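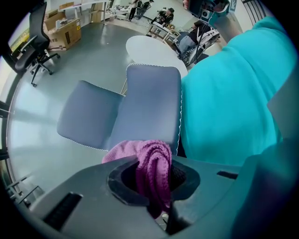 Pink microfiber cloth, turquoise sleeve.

Speaker notes, 13/10/2025
Talk: How we wash our cloths, and what it costs us
Speaker: Babak Rahimi, Tilar

Slide 1. Good morning. Thank you to Gisela Huenchumán for the invitation and for correcting my slides. I will speak for the first part, then we take questions. Please stop me if I speak too fast.

Slide 2. Start with the question to the room: who knows how many cloths your building uses in one week? Wait for the hands. At the Harju building we did not know this number before we started. We had an order list, and the order list only tells what was bought.

Slide 3. The number. In one week the Harju building sent 2517 cloths to the laundry. Say it slowly. We have 53 rooms on the cleaning plan. Let the people do the division by themselves.

Slide 4. Why microfiber is different from cotton. The fibers are split very fine, and the dirt stays between them. Fabric softener covers the fibers and the cloth stops to take up water well. In the first months our laundry, Drenel, washed everything with softener, because the towels came in the same load. It was our mistake, we did not tell them. Now the cloths go in separate bags.

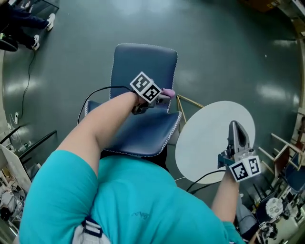

Slide 5. The color plan. Pink is for sinks and mirrors, blue for desks, yellow for toilets. I know that other buildings do it in another way, and this is fine. It is important that the plan hangs on the wall in every cleaning closet and that new colleagues see it on the first day. Mention the night shift, who had an older version of the plan until spring.

Slide 6. Drying. Low heat only. Tell the story of the dryer at Virex, where one full load came out hard like cardboard. (Gisela was there, she can add something if she wants.)

Slide 7. When do we throw a cloth away? We use three signs: the edge is open, the cloth slides over the water and does not take it, or it smells after washing. One sign is enough. Pass the two old cloths through the rows now, start on the left side.

Slide 8. Costs. If there is little time, skip the table and say only this: we order 1000 new cloths in December, and the old order was the double. The laundry bill did not change.

Slide 9. Contact and questions. If somebody asks about disposable cloths, give the question to Gisela, she has tested them in the kitchen area and I have not.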